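Your Old Clothes Are Not a Gift

By Jailson Pacheco
Mar 7, 2023

Every March the flyer comes through my door. Werumport Cares, it says, and under that a drawing of a heart with a hanger in it. Fill the bag, leave it on the step by eight, and change a life. I have filled the bag for years. I have doubts about the life.

Start with what goes in. I went through mine last week before tying it up, and I would not have handed most of it to a friend. Two shirts with gray collars. A sweater that had been through a hot wash. Jeans worn thin at the knee, and I don't mean the kind you pay extra for. I was getting rid of trash and expecting to be thanked for it.

The company that runs the pickup here is called Sarnier. It is a business, which the flyer does mention, on the back, in type I needed my glasses for. Sarnier pays the charity a flat rate for each ton and keeps whatever it can make on top. I don't object to a firm making money. I object to the heart with the hanger in it.

I called and asked where the clothes go. A polite woman told me they are "given a second life." I asked where. She said it depended. I asked what share ends up on somebody's back, and she offered to send me a brochure. The brochure came. It has 2 pages of smiling families and one number: the 1262 bags collected in our town last spring. It doesn't say how many were opened and found to be worth anything.

Sports clothes are the worst of it, if you ask me. A team changes its colors or a kid grows three inches, and the old stuff is done. It's mostly plastic thread. It doesn't make a decent rag, and there are only so many people who want to wear a stranger's league.
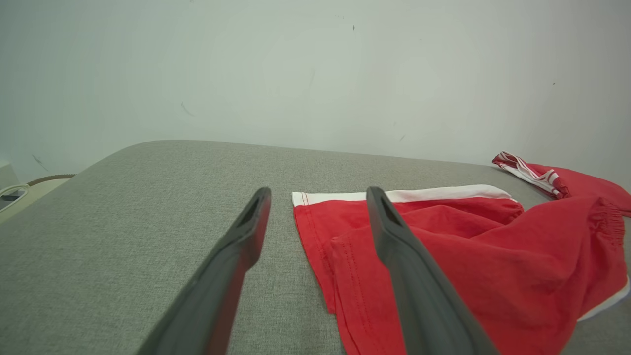
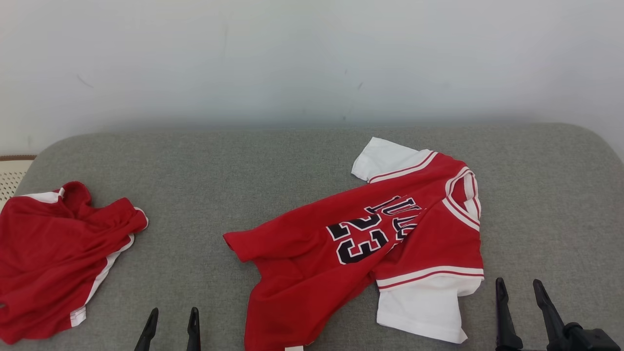
Red sportswear on a gray seat: is it a donation or is it garbage?

My neighbor, who disagrees with me about nearly everything, says I'm being sour. Her view is that if even a tenth of the bag gets worn again, that's a tenth saved. Fine. But I'd like someone to show me the tenth. And I'd like to know what the other nine parts cost to truck, sort, bale and ship, and who has to burn or bury them when they get where they're going. It won't be anyone on my street.

There is a second problem, and I'm guilty of it too. The bag makes room. Once it's off the step I feel light and decent, and within a month I have been to the Furtado outlet and filled the drawer back up. I spent 400 dollars on clothes last year and could name you maybe five things I bought. Would I have spent that much if I'd had to look at the old pile every morning? I doubt it.

The people selling the new stuff know this perfectly well. Lemel, the chain out by the highway, now has a bin inside the front door. Drop in an old item and you get a coupon. Think about what that bin is for. It sits ten steps from the sale rack.

I'm not telling anyone to stop giving. A good winter coat should go to a shelter that asked for coats, and you can carry it there yourself and see the person who takes it. What I've stopped believing in is the bag on the step. This year I left the flyer on the kitchen table, cut the gray shirts into squares for cleaning the bike, and put the jeans back in the closet. They have another year in them if I don't kneel much.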